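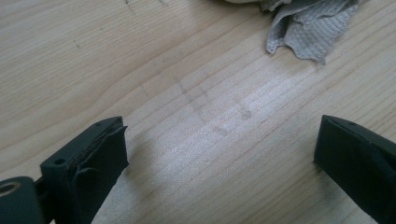
*Crumpled paper on a wooden tabletop.*

## Gilari to charge for the bit of the report people read

Used-car history service Gilari will split its vehicle report in two from May, leaving the odometer record and registration dates free and moving write-off and finance checks to a paid tier at $9 a search.

The company calls the new arrangement Gilari Clear. Buyers who want to know whether the hatchback they are about to fall in love with has spent time upside down in a creek will need the Clear version.

"The free report remains a very full document," said product manager Meifang Yin. It will run to four pages, one of which is a glossary.

Dealers get a kinder deal. Yards that run more than 100 searches a month can buy them in blocks of 1,000 at a discount Gilari would not put a figure on, although it did describe it as "meaningful".

Rival service Kaltow says it will keep finance checks free, at least until it has finished enjoying the attention. Spokesman Zhenhua Long said the firm had "no current plans" to follow, a phrase with a long and colourful service history of its own.

Independent mechanic Yaqin Yan was unmoved by either offer. She still tells customers to spend their money on an inspection, and to look under the carpet in the boot before they start admiring the tyres.

Reports already paid for under the old system can be downloaded until the end of the month. Gilari account holders will be told of the change by email, in a message titled "Exciting news".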